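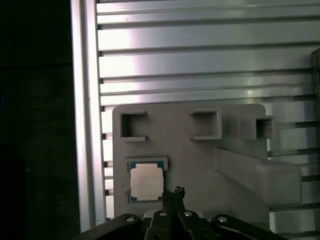
I came back from the open afternoon at Surkmont with a notebook full of prices and a very sore pair of feet, and I'd go again tomorrow. We've been arguing at work since May over whether a small robot arm could take over the fiddly end of our computer refurbishing, and it was a treat to spend an afternoon with people who have already spent the money and are happy to say where it went!

The lab is on the upper floor of an old building on Szczepańska, up a staircase that must have been murder for whoever carried the benches in. Doors opened at two. I'd expected a polished show and got something much better — a working room, with the team carrying on and answering questions over their shoulders.

Most of my time went on the processor handling bench. Small parts, tight pockets, not much to get hold of: exactly our sort of problem. The fixture is 3D-printed and sits against slotted aluminium extrusion, and I was pleased to see it, as we had put fixtures down in our draft budget as one machined block at a frightening price. Surkmont print theirs in-house. They told me they went through 30 versions before they stopped fiddling, and the plastic for the lot cost less than one lunch out for the team (I did ask which restaurant).

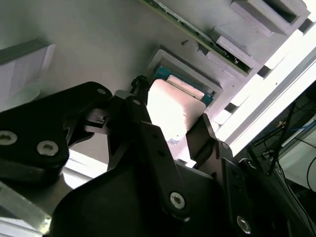 The fingers are where I'd change our plan most. We had a single line for "gripper" and nothing after it. Their advice was to treat fingertips like printer ink and budget for them every year. They allow 65 euros a month for tips, screws and odd bits of rubber, and they keep a spare set made up in a drawer.

Then cables. I'd never have thought of it, but they spent longer on cable runs than on choosing the arm, and they'd now buy longer leads from the start. Down it went in the notebook, underlined.

Some numbers, for anyone doing the same sums:

- Extrusion, brackets and fixings for the bench frame: 2378 euros. They bought too much and are still using up the offcuts.
- Staff time before the bench was any use to them: 128 hours, spread over a spring.
- Wrist camera: they wouldn't give me a price, but said to buy two of whatever we choose.

The arm itself they got second-hand through a dealer in Tovville, and they were frank that the warranty is thin. For a first machine I think we'd want new, or at least something with a service visit included. I'm open to being talked round, though, as the saving would pay for a second bench.

Lighting was the other surprise. Bare metal throws back a lot of glare, and a processor lid is hardly any better, so I've added a line for diffusers and some matt black card.

I missed the last talk, on leasing, by running for the 17:40 back to Clelville, and I'd love to hear from anyone who stayed. The slides are meant to be going round by email. In the meantime I've redone our spreadsheet with separate rows for tips, cables, lights and printing, and the total has gone up a bit while the fixtures row has shrunk to almost nothing. I'll bring it to the next planning meeting, along with the biscuits I owe everybody.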